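Uzma Ansari
Bench notes from the two-arm cell, April 9, 2024. Long thread, mostly maintenance.

1/
Cell 11 came back into service today after a week of half-working. Symptom: the left gripper reported closed with a gap still between the fingers, and the gap was different every time. Motor current looked normal. Encoder looked normal. The fault was below both of them.

2/
Order of checks, cheapest first. Finger screws, then finger seating, then the linkage, then the zero offset. I skipped the second one last year and spent a whole afternoon rewriting offsets against a finger that was rocking on its seat.

3/
Finger screws on the Cavton gripper are M3. Two of the four on the left side had backed out by a quarter turn. Clean the thread, one small drop of medium threadlocker, tighten in two passes, leave it alone overnight. No power tools on these.

4/
Next, tips. Ours taper to a point and lean in toward each other, so any twist at the root shows up first at the ends. I jog down until they hover just over the cloth, open, and check in the wrist camera that neither one sits lower than the other.

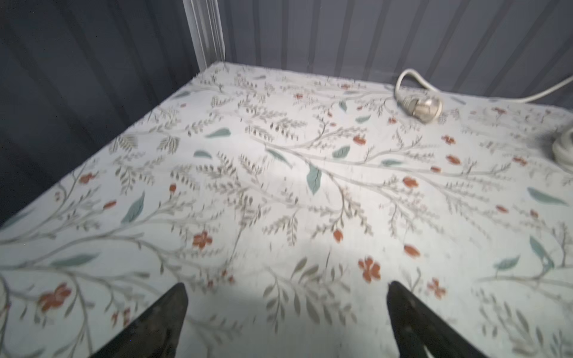 5/ RE-ZEROING

Close at low force on the 25 mm gauge block and write the offset. Open fully. Close again on the same block. If the second reading disagrees with the first by more than 0.1 mm, stop and go back to the screws. Mine disagreed once, then settled.

6/
Wrist camera exposure. It was on auto, which meant it hunted every time the arm came down over a bright patch of the table. Fixed it at a manual value and dropped the gain. Shiny things still glare, metal plug tips especially. I can live with that.

7/
Cable hose. The corrugated stuff rubs at the elbow first. Run a thumb along the inside of the bend with the arm folded, then with it stretched out. If you feel a flat spot, rotate the hose a little in its clamps before you think about replacing it. Left hose got rotated, right hose was fine.

8/
Base plates: four bolts each, torque checked with the arm parked low. Paint pen line across every bolt head and onto the plate. A broken line is faster to spot than a torque wrench is to find.

9/
After the mechanical work I run both arms on the plug-and-cable task, slow, with one hand near the stop. It's a decent shakedown. Small hard parts show up finger misalignment, and soft cable shows up bad grip force.

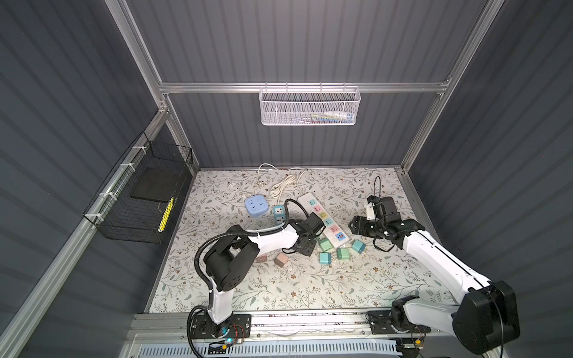 10/
Warm-up matters more than I used to admit. Ahonen's notes for our arm joints ask for 11 minutes of motion before you trust a calibration, and I had been giving them two. Drift on the left wrist dropped by half once I stopped cheating. For the warm-up path I keep both arms clear of the mesh basket hanging from the top rail, and of the black one zip-tied to the slanted post on the left. The planner knows the posts. I added both baskets to the collision model by hand, as plain boxes with 27 mm of padding.

11/
Zip ties get a tug test while I'm in there. Same with anything else hung off the extrusion. T-nuts creep.

12/
Cable duct along the front: vacuum the slots, check that nothing has been pinched in the cover. Arm power and signal are separated in ours – worth doing on day one, painful to do later.

13/
Log entry: left finger screws reset, offset rewritten, camera exposure fixed, left hose rotated. Cycle counter set to zero. Next finger check at 1000 cycles or in July, whichever comes first. The Ludent spare fingers are in the second drawer, still bagged. Do not mix them with the old Cergate set, the hole spacing is close enough to fool you and then it binds.

14/
Open item: the right gripper opens slightly slower than the left. Within spec on both. I'm logging open times for a while before I take anything apart.

Comments

dkmotion
Medium threadlocker on M3 into aluminum? Ever had trouble getting them back out?

Uzma Ansari
Not with one small drop. If one sticks I warm it with the iron first.

tolstack_pete
Does the gauge block live in the cell or do you carry it over each time?

Uzma Ansari
Carry it over. It stays in its case with the offset sheet.

r_halvers
Paint pen lines, yes. What color do you use on black plates?

Uzma Ansari
Yellow.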